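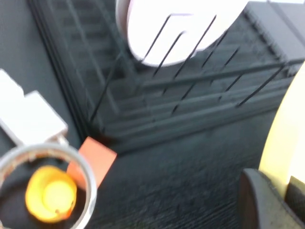
A round dish at the gripper, by the drying rack, from the wrist of the robot doing the work.

So, Can It Do the Dishes Yet?

It is the question we get more than any other. Readers ask it in letters, neighbors ask it over the fence, and my own mother asks it every time I call. Ever since our February issue, when I promised to look into the whole business of household robots, the mail has been piling up, and nearly all of it comes around to the kitchen sink sooner or later. People don't want a robot that dances. They want somebody else to deal with the supper plates.

I spent a good part of last month trying to find out, and the short version is that a machine can put a plate in a rack. The long version takes a cup of coffee, so get one now if you like.

Think for a minute about what a drying rack is. It's a lot of thin wire prongs sticking up in rows, and a plate has to go down between two of them, more or less on edge, without knocking into whatever is already standing there. You and I do this while talking on the phone. A robot arm has to work out where the rim is, close its fingers on it hard enough to hold and gently enough not to crack anything, turn the whole thing upright, and then find a gap that is barely wider than the plate. Black prongs on a black base don't help it any, and a shiny white plate is no picnic for a camera either.

Diarmuid Hennessy, who writes the software for a small outfit called Bustolum, was patient enough to explain all this to me twice. He told me the rim is everything. If the fingers take hold a little too far around, the plate hangs at a slant, and then it doesn't matter how clever the rest of the program is. His group keeps a tally sheet, bless them, and he read it to me over the phone: 713 tries at racking a dish since they started counting, and 145 of those had to be stopped by a person. I thought that sounded pretty good until I pictured it happening at my house. (We own exactly one set of matching plates, and I would like to keep it that way.)

Then there's speed. A dish that takes me a couple of seconds can take the arm the better part of a minute, and that's with the dish sitting out in the open on a flat surface. Nobody has asked it to fish a fork out of gray water yet, or to scrub baked-on cheese off a casserole - and that, if you ask me, is the real chore. Putting things in the rack is the part my kids volunteer for.

The shop-floor people are further along, and it makes sense when you see how they work. Ott Zariņš runs a packing line at Flindach, where an arm has been lifting the same trays into the same slots for 2 years now. Same tray, same height, same light overhead, day in and day out. He is very fond of it. But when I asked whether he would take it home to do his dishes, he laughed for quite a while and said he had 50 bowls and mugs in his cupboards and no two of them would make it happy. A kitchen changes every time somebody walks through it, and his line doesn't.

Still, I came away more hopeful than I expected to be. A machine that can take a dish by the rim and aim it at a rack is doing something I would have called a daydream when I started this column. I won't be clearing counter space this year, but I've stopped telling my mother it will never happen.

If you have tried any sort of robot helper at home, beyond the vacuum kind, please write and tell me how it went, broken crockery and all. I read every letter, though I'm slow to answer. Next issue we move on to folding towels, and I'm told I should bring a chair.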